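Corngate Puts Two Hand-Held Grippers Head to Head on Test Tubes

Vondard and Haveck tools tried side by side on the same bench

For release Thursday, 9 a.m.

Hi, I'm Fergus Cairns, and I run the gripper bench at Corngate. We're a small shop that tests robot hands for labs that want to automate the boring parts of their day. Normally someone tidier than me writes these releases, but I've spent most of August squeezing test tubes and I asked if I could tell this one myself.

Today we're sharing first results from our tube handling comparison, and I'm really pleased with how it went! We took two hand-held grippers, one from Vondard and one from Haveck, and put both through the same job: pick a capped tube out of a rack, lift it clear, put it back in the hole it came from. The tools are worked by hand with a camera mounted on top, so we get a record of every grasp before anybody commits to bolting the same jaws onto an arm.

All told we logged 2,569 grasps. The plan was 2,000, and then Þórarinsdóttir, the lab group that asked for the study in the first place, wanted extra runs with the tubes leaning over at odd angles (fair enough, that's how tubes sit in real life), and we got carried away. 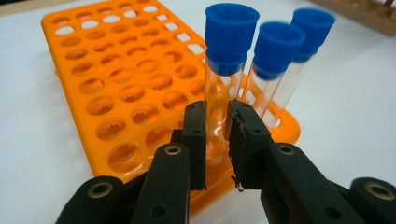
Blue-capped tube held between the jaws, with the orange rack behind.

So what did we learn? Mostly that the padding on the fingers matters a lot more than I expected. Bare plastic fingers are lovely and predictable until a tube goes in slightly crooked, and then it wants to spin. A strip of rubbery padding on one finger fixed most of that for us - even a strip that's seen better days. We tried padding both sides too, and I liked it less, as the tube tended to settle off center and you'd only find out when you went to put it back.

The Vondard tool came out ahead on leaning tubes. Its jaws close evenly and I could feel when I had a good hold. The Haveck is lighter and my wrist was grateful for it by the end of a long session, and it was the quicker of the pair when the tubes stood straight. If your racks are neat and your tubes behave, I'd happily hand you the Haveck. If they look like mine, go with the Vondard.

Racks turned out to be half the story. Wells with springy little fingers inside hold a tube nicely, but they also push back when you pull, and a grip that's fine on a loose tube can slip on a snug one. We've added a separate pull test for that, 600 grasps of the total, and it'll get its own section in the full write-up.

Next up we move the same jaws onto an arm and run the whole thing again with two different controllers. I have a favorite already but I'm keeping quiet until the numbers are in.

The full results, including the camera recordings and our notes on finger padding, are free to any lab that asks. We'd also love to hear from people with awkward tubes, strange caps or racks that drive them up the wall - send us a few and we'll put them on the bench.

Press contact: Fergus Cairns, Corngate gripper bench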